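Programme Pevutent – prévention des violences armées et appui aux familles de victimes
Rapport d'avancement au bailleur, période close fin février
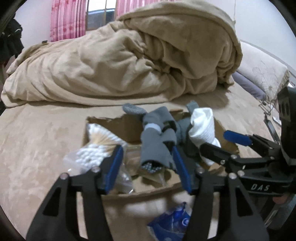 1. Périmètre et état général

Le programme couvre les quartiers de Jestgate et de Teoh. Les trois volets prévus à la convention sont ouverts : médiation des différends, accompagnement des proches, liaison avec les services d'enquête. Le volet médiation est conforme au calendrier. Le volet liaison accuse un retard d'un mois, imputable à la signature tardive du protocole d'échange d'informations.

2. Médiation

24 différends ont été signalés à la cellule pendant la période, dont huit comportant des menaces explicites avec arme. Six de ces huit dossiers ont donné lieu à une rencontre entre les parties ; les deux autres ont été transmis à la police dans les conditions fixées par le protocole. La permanence téléphonique est désormais assurée jusqu'à 23 heures. Les appels reçus après cette heure sont enregistrés et traités le lendemain matin.

3. Accompagnement des proches

Les demandes portent surtout sur le relogement temporaire, le transport vers le tribunal et les frais d'obsèques. Le fonds d'urgence est consommé à 50 %. Aucun dépassement n'est anticipé, sous réserve du calendrier des audiences – deux procès ont été renvoyés au trimestre suivant, avec report des dépenses correspondantes.

4. Liaison et données

L'outil de suivi Grastora est installé sur les postes des deux antennes. La reprise des anciens dossiers papier de Teoh reste incomplète : les fiches antérieures à l'ouverture de l'antenne n'indiquent pas toujours la nature du lien entre auteur présumé et victime. Ce champ est renseigné « inconnu » dans l'attente d'une vérification.

5. Écarts et demandes

Un poste de médiateur demeure vacant à Jestgate. Nous sollicitons le report du solde salarial correspondant sur la ligne formation, sans modification du montant total.

Prochaine transmission : tableau financier consolidé et état des dossiers repris dans Grastora, fin avril.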